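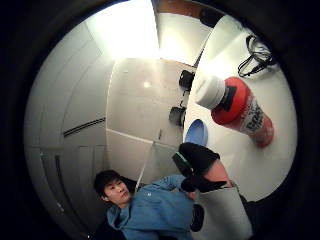

Bench at the Girudden workshop, Friday, with the container on its side and two clamps on the table edge.

Walk-round checklist, gripper and glove build
Checked by: Gisela Kettler
Builder: Finn Hagedorn
Also at the bench: Malte Bauerfeind

1. Clamps on table edge
Fitted: yes, two, black, on the one edge.
Comment: Finn says they will hold anything. I would like to see that with the arm base bolted down and somebody leaning on it. Retest before power.

2. Cables
Result: FAIL
Comment: Black cable left in a coil on the table top. It was in the June notes as well. Tie it back or unplug it.

3. Glove and wrist sleeve
Result: pass, with doubts
Comment: Fingers are bare past the end of the sleeve. Fine for picking up a tub, not fine near the Worow motor. Strap must come off with one pull. Malte got his off on the second go — practise.

4. Loose items on table
Result: FAIL
Comment: Container with white screw lid lying on its side, blue lid near the table edge. Test items go in the tray between runs.

5. Clothing
Result: query
Comment: Long sleeves and a hood at the bench. The rule is sleeves above the elbow once anything turns. I am told nothing will turn this month. I was told that last month too.

6. Emergency stop
Result: not tested
Comment: Finn's drawing shows it within reach of the left hand. A drawing is not a button. Show me.

7. Power supply
Result: pass
Comment: Fuse is 15 amps as marked. Lead checked end to end, no nicks.

8. Software stop
Result: not accepted
Comment: The claim is that the arm halts if the glove loses signal. Log has 60 trial runs in it and 6 of them have no result written down. Fill those in or run them again.

Sign-off: withheld. Items 2, 4, 6 and 8 to be put right, then Mareike Lammers looks it over. No powered runs until she has signed.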